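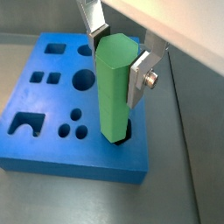
The Cabin at Sturnevach

So my cousin Florencia Rivadeneira talked me into a ski cabin in Sturnevach for a week in November, and I said yes before I'd even looked at where it was (this is how I end up in most places). The listing said "sleeps eight, sauna, breakfast basket." It left out the 100 steps from the road, which I climbed in the dark with her boots in one hand and my own suitcase banging on every single one!

A man was already inside when we got there. He was frying onions.

"You're early," he said.

"We're on time," Florencia said. "Who are you?"

Cristóbal Urrutia, he told us, and he'd booked the same week, and he had the email to prove it. So did we. We laid our phones side by side on the counter, two confirmations with the same dates and the same door code, and then we all stood there while the onions went brown.

I called the agency, Vinness, and got a recording of a flute.

"There are four bedrooms," Cristóbal said finally. "And I made way too much of this."

Florencia looked at me. I was so hungry I'd have moved in with a bear, so I went and found the plates. It had started snowing by then, big sloppy flakes, and she was already asking him what time the lifts opened.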